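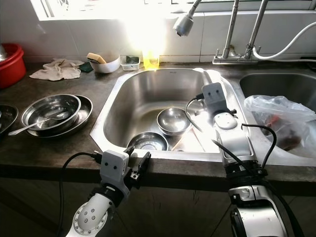
From: Gwawr Eynon
To: kitchen-work list
Date: March 26, 2019
Subject: Re: Anyone with robots on dish duty?

Montserrat Cuesta wrote:

> We run a small catering kitchen, 14 people over two shifts, and the
> owners have started talking about a robot for the dish area. I've read
> plenty from people who build these things and almost nothing from
> people who stand next to them. What happened to the jobs? Did anybody
> like it? And does it cope with a normal messy sink, or do you have to
> tidy up for it first?
>
> Montserrat

Hi Montserrat, and hi all,

Yes, us! I've been meaning to write something up for the list ever since we started in January, and your message got me to sit down and do it.

We're the test kitchen at Villalobos, so we cook small batches all day and get through a silly number of steel bowls. Our machine is a two-armed one we call Clirkaso (the name was on the project folder and it stuck). It works at the ordinary double sink, the same one we use ourselves, with the pull-out sprayer and the bottle of yellow dish soap and the sponges along the back. No special counter, no cage. I love that part, because I can step in and rinse a spoon when it's paused and then let it get on with things.

On the jobs: there are 16 of us and there were 16 before. What changed is the rota. Dish duty used to be a full shift that went round, and everyone dreaded it. Now one person is "sink lead" for the day, and it's a mix of loading, watching, stepping in and doing the awkward pieces by hand. Fulgencio Vidal has had cracked hands every winter I've known him and this year he didn't, and he tells absolutely everyone. He also asked to learn the setup side, and he's now the one who teaches it new items. He got a pay step for that, which took some arguing – do have that conversation before the machine arrives, not after like we did.

On the mess: better than I expected, and still far from perfect. Plain bowls are its best thing by a mile. Spoons left in bowls are hit and miss. Anything thin and see-through, like a plastic bag, we lift out ourselves. Bright sun through the window over the sink was a real nuisance in the early weeks (shiny steel and a low sun!) and we lost 5 mornings to it before Covadonga Campos moved its start time to after lunch. So simple, and I'm still pleased with her about it.

It is slow. I want to be fair about that. Zewditu Tamiru can clear a basin while it's still thinking about its second bowl, and she enjoys proving it. But it did 300 bowls last month that one of us would otherwise have stood there and scrubbed, and I spent a good chunk of that time learning to temper chocolate properly, so I'm not complaining!

What I miss is the chat. Two people at a sink talk, and one person minding a machine mostly doesn't. We've put the prep table closer so the sink lead isn't stuck alone with their back to everybody, and that has helped a lot.

If your owners will agree to it, ask for a trial with your own staff setting the rules for when it stops. Ours can be paused by anyone, for any reason, and no one has to explain themselves afterward. I can send you our one-page sheet if you like, and you're very welcome to come and try it for an afternoon. Bring an apron.

Does anyone else have one working near a fryer? Covadonga wants to know how you deal with grease on the joints.

Gwawr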